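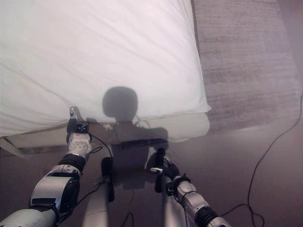

A white bed beside a grey rug. The corner is always the difficult part.

The guesthouse in Dreltovbridge has seven bedrooms, and Drahomíra Ondrejka makes every bed in it herself. She has tried to give the work to other people. Each time she went upstairs afterwards with a cup of tea, looked at the corners, and took the sheets off again.

"My husband told me it is a sickness," she says. "I told him, then bring me another pillowcase."

I came to stay with her in November, when the house is quiet, to learn how to make a bed. I am forty-four years old and I believed that I knew already. In the flat where I grew up we had one big feather duvet each, folded in three in the morning and put at the foot. When I moved to this country I met the flat sheet for the first time, and for many years I slept under it as under a badly wrapped present.

Drahomíra begins with the mattress bare. She walks once around it with her palm down, because a mattress tells you where people have been sleeping. Then comes the bottom sheet, which must hang the same on both sides. She does not measure. She throws it from the foot end, and it opens in the air and comes down almost in the right place, and she corrects it with two small pulls. When I threw it, it landed on the lamp.

All her bedding is white. Peter Rusnák, who runs the laundry on Šimko Street and has washed for her since she opened, would prefer that she bought something darker. White shows the tea and the mascara. But she likes how it takes the colour of the hour. Near a window, late in the day, a white cover can look almost lilac, and she says guests sleep better in a room that changes.

About wrinkles she is less strict than I expected. A hotel irons the cover on the bed until it looks like paper. Drahomíra finds this unfriendly. She smooths with her forearm, from the middle outwards, and leaves the soft folds that remain. "Somebody is going to lie there," she says. "It should look as if this is allowed."

The corners are a different matter. Where the cover goes down at the foot, it wants to swell out in a little belly, and a person walking past in the dark will catch a knee on it. Her method is to lift the side, lay it back on the bed in a triangle, tuck what hangs, and let the triangle fall. I did this 3 times before she said anything. What she said was "Hm."

In the afternoon we did the floors. She has low rugs next to the beds, so that the first step in the morning is not a cold one, and she does not throw a rug away when its edge begins to fray. Štěpánka Polák, her neighbour, binds the edges again with wool tape in the winter. Some have been bound twice. Drahomíra vacuums them in one direction only, then moves any cable she finds back to the wall with her foot – lamps, phone chargers, the long lead of the vacuum cleaner itself.

One guest, Eskil Hägglund, has come every year for the fishing. He makes his own bed before he leaves, very neatly, in the Swedish way with no top sheet at all. She strips it when his car has gone. She has never told him, and she asked me to wait with this article until he has paid for next season.

On my last morning she let me do room 2 alone. It took me as long as it takes her to do half the upstairs. She came in with her tea, bent down at the foot end, and opened one corner with a finger to see inside it. Then she closed it again and went to start the breakfast.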